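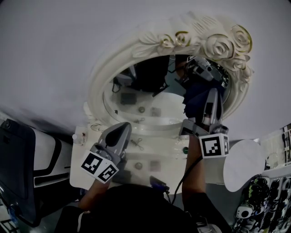
Furniture maker Dillovura will close its Clillstead assembly shop in July and move the work to its larger plant in Boltden, the company told staff on Wednesday. The shop employs 46 people and puts together bedroom furniture, mainly vanity tables, dressers and nightstands.

Workers were called to a meeting at the start of the morning shift and given letters setting out their options. Everyone on the permanent payroll has been offered a job in Boltden at the same hourly rate. Those who turn it down will get severance pay based on length of service, with health coverage continued for four months after the closing date.

Valquíria Cavalcanti, who runs the company's assembly operations, said the lease on the Clillstead building was up for renewal and the owner had asked for a large increase. Dillovura looked at two other sites in town, she said, but one had no loading dock and the other needed a new roof.

"We would have stayed for the old rent," Cavalcanti said. "At the new one we'd be paying more for the building than it costs us to truck everything to Boltden."

The Boltden plant already cuts, paints and packs most of the company's furniture. Panels and drawer fronts have been sent from there to Clillstead for assembly and then trucked back to the warehouse. Ending those trips will take two days off the time between an order and a delivery, according to the company.

Boltden is more than an hour's drive from Clillstead, and the commute was the first thing many workers brought up at the meeting. Dillovura says it will run a bus between the two towns for the first six months, leaving the Clillstead municipal lot at 5:45 a.m. and returning after the day shift. It has not decided whether the bus will continue after that. There will be no bus for the evening shift, which has a smaller crew and will be merged into days.

The company is also offering a one-time moving payment to employees who relocate. It did not say how much the payment would be. Workers have until the end of the month to tell the office which option they want, and can change their minds once before the closing date.

Dillovura opened the Clillstead shop in a former shoe warehouse on the east side of town, at first to handle nightstands only. Dressers came next, and the vanity line was added when the company began selling through furniture chains outside the state. White has been the best-selling finish for the vanities every year, and the company plans to keep that line unchanged after the move. A walnut finish that had been due out in the spring has been put off until the new assembly area is running.

The Boltden plant will have 313 employees if everyone accepts the transfer. Cavalcanti said the company did not expect that and would hire locally to fill any gaps. A section of the plant now used to store flat cartons is being cleared for assembly benches, and the cartons are going to rented space across the road.

The town of Clillstead said it had been told of the decision the day before the staff meeting. The shop is one of the larger private employers on the east side, along with the bakery and the bus garage. Town officials plan to hold a job fair at the high school gym in the first week of June, and have asked businesses in the area to reserve tables. Residents who do not work for Dillovura may attend as well.

The factory store next to the shop will stay open until the building is handed back. It sells floor models and pieces with small paint flaws, and its prices will be lowered as the date gets closer. Store hours remain 10 a.m. to 6 p.m., closed Sundays. Large items bought there must be picked up within a week of purchase, and delivery from the store has ended.

Customers with open orders do not need to do anything, the company said. Orders placed before the move will be shipped on the dates already given, except for tall mirrors, which come from an outside supplier and are running almost 4 weeks behind. Repairs and replacement parts will be handled from Boltden starting in July, and the phone number will stay the same.

The owner of the Clillstead building has not said who will take the space next.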